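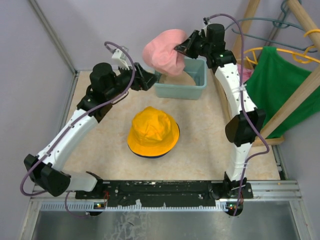

Two arms, one teal bin. Right arm has the pink towel, hat still on the table.

Laundry bench, are we there yet?
Posted in Home and Shop Automation

mosex_pete
Posting this because the "can a machine do chores yet" argument came up again in the dishwasher thread. I say we're close on laundry. Two small arms on a rail, a teal bin, a rack with hangers to one side. It can get hold of a towel and lift it. Five years ago I wouldn't have bet on that much. What would it take for you to let something like this loose on your own wash?

Baiba Navickas
A lot more than lifting a towel. I ran the folding table at Koppel for three years, the linen place out on the county road. Picking up is the easy part. The trouble starts when you have to find a corner in a wad of cloth like the one in that gripper. A new hire gets it in a morning.

ziditz_shop
Agree with Baiba. Also a towel is the kindest thing you could hand it. Give it a fitted sheet.

mosex_pete
Nobody does fitted sheets well. I don't.

molon77
You're all judging it against a person at full speed. I don't need speed. If it takes up to 70 minutes to do one basket while I'm at work, fine, I wasn't there anyway. I'd care more about whether I have to come home and fix it.

Baiba Navickas
That's fair for a house. In a shop it doesn't hold. We had 170 pieces on a slow day and the truck left when it left.

grayling
What about the hat? Soft crown, brim with some shape to it. You can't fold that like a towel and you can't hang it on a hanger either. I'd want to know what the thing does when it gets to an item that belongs in neither pile. Mine go on a hook.

ziditz_shop
Same problem on the shop side. We looked at an arm for sorting rags and gloves in August. Rags were OK. Gloves inside out were not, and about a quarter of ours come off inside out. We ended up buying a second bin and asking people to sort as they drop.

molon77
So the bin won.

ziditz_shop
The bin cost 28 dollars.

mosex_pete
I still think hanging is nearer than folding. Hanger goes in at the neck, hanger goes on the pole. Wire ones would worry me more than plastic – they bend and they tangle with each other.

Baiba Navickas
Hanging a shirt takes two hands that know what the other is doing. Two arms is the right start, I'll give it that. I wouldn't pay for it yet. Ask me again when it can take a tangled load and not need anyone standing by.

grayling
Does anybody have numbers on dropped items? Not a best run, a normal week.

mosex_pete
I don't. If someone does, put them in the dishwasher thread too, they're still going over there.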